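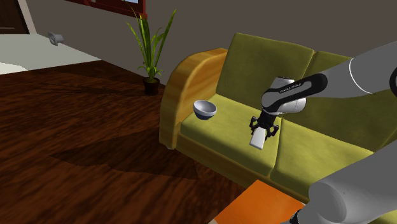 Home Builds Gallery Workshop Links

The sitting room, so far

18 Dec 2018, by Yayra Baidoo

I promised people at Sedmont I'd put up a gallery of the sitting room before the holidays, so this is me keeping my word, more or less. It's short on pictures and long on chat, sorry, but if you've ever shared a workbench with me you'll know that's how I come. For anyone who's wandered in from elsewhere: Sedmont is the shared workshop I've been going to since January, and Flillivix is the thing Selorm and I are building there (and at my kitchen table, and once on a very slow train). It's a pretend house with a pretend robot arm in it. The plan is to get the arm picking up bits and bobs and putting them in a bowl, all on the computer, before we spend real money on a real one.

The sofa

I'm very fond of the sofa. I did the green cushions and the wooden frame myself over a couple of weekends and then spent far longer than that on the armrest. I wanted a proper grain that follows the curve, like the one on my gran's settee, and the first few goes looked like someone had wrapped it in parcel paper. Selorm's view was that the arm doesn't care about the grain. True! But I have to look at it all evening.

The cushions are the awkward part. They look soft and they aren't. As far as the physics goes they're solid lumps with a bit of grip on top, and the shape that the computer uses for bumping into things is a good deal simpler than the shape you see. For ages the bowl hovered a hair above the seat, then I fixed that and it sank in up to its middle. Now it sits where you put it, unless you put it on the back of the sofa, where everything is rounded and it leans. I've left that as it is. Real bowls on real sofas lean as well.

The bowl

White inside, navy round the bottom. Kai Teuber made it in an evening, having never modelled anything before, and he's been unbearable ever since. It's hollow, which matters more than it sounds – my own bowl had an invisible lid on it that I'd forgotten to take off, and for two days I blamed the gripper for things bouncing off.

The arm

We didn't build the arm model from nothing, I should say. The outer shapes came as a download and I only tidied them up. The joints are ours though, and the fingers, and the fingers were a pain. Close them too gently and whatever they've got slides out on the way up. Close them too hard and it pings off across the room (I once found it in the plant). Selorm wrote a little routine that eases them shut and stops when they meet something, and it has been far calmer since then.

The first place we stood the arm was no good at all, too far back, and the elbow had to stretch out almost straight to get anywhere near the seat. A straight elbow is bad news. Everything goes twitchy and the wrist starts flipping round to find another way. So the base went up on the little orange table behind the sofa, and it reaches over the back from there like a nosy neighbour.
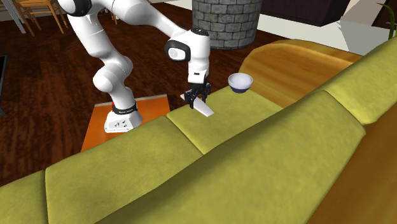 The other thing we changed was the start position. It used to fold itself up flat between goes, very neat, very slow to unfold. Now it waits with the hand already pointing down and one go from start to finish takes 110 seconds on my laptop. Nkrumah Dankwa has a proper desktop machine and gets through them in a fraction of that, so he's been leaving it going overnight for us, bless him. The last batch was 386 goes. I've got them all in a spreadsheet and I'm slowly working through the ones that went wrong, sorting them by what went wrong, with colours. I enjoy this more than I should.

Most of the misses so far are the approach. The hand comes down at a slant, touches the cushion before the fingers are either side of the object, and nudges it along the seat. Flat things are the worst for it. There's hardly any edge to get hold of, so we've been trying tilted grips, with the wide side of the thing held between the fingers and the thin end pointing at the cushion. It looks a bit daft but it lets go more cleanly. Letting go over a bowl on a flat seat is one thing, letting go over a bowl on the top of a sofa is quite another, and I've been playing with both.

The rest of the room

Dark red-brown floorboards, which I like, and which make the shadows hard to read, which I don't. There's a window with a red frame, a potted plant with long spiky leaves, a stone pillar for no good reason (Sabine Strobel had a pillar in her flat in Jondon and said every sitting room should have one), and some chairs over on the other side that the arm can't reach anyway. I keep being told to strip it all out to speed things up. I did try it in a bare grey room and it was quicker, but it was also miserable, and the camera side of the project needs clutter sooner or later. If it only ever learns to see a bowl against plain grey it'll be lost in anyone's actual house, mine especially.

The lighting is one lamp doing all the work. I'd like a second, softer one from the window side, but every time I add it the green of the sofa goes a sort of custard colour.

What's next

Kwofie! That's what we're calling the real arm, if we ever get round to it. Selorm has drawn up the base and we've got two motors on the bench to play with, which isn't a robot but does make a robot noise. I'd like the pretend one to manage the bowl from any starting spot on the seat before we cut any metal. After that, the floor, and after that possibly the kitchen, if I can face modelling a drawer.

If you want the room files, ask me at the workshop and bring a memory stick. The sofa is free to use for anything you like. Please tell me if you find a hole in the left armrest, I know there's one in there somewhere, I lost a spoon down it last week and the computer says it's still falling.

Recent in Gallery
Kai's first bowl (and his second, third and fourth)
Two motors on a plank
Sedmont open evening, the tidy version
Sabine's drawer unit for the laser cutter corner
Selorm's finger routine, notes and scribbles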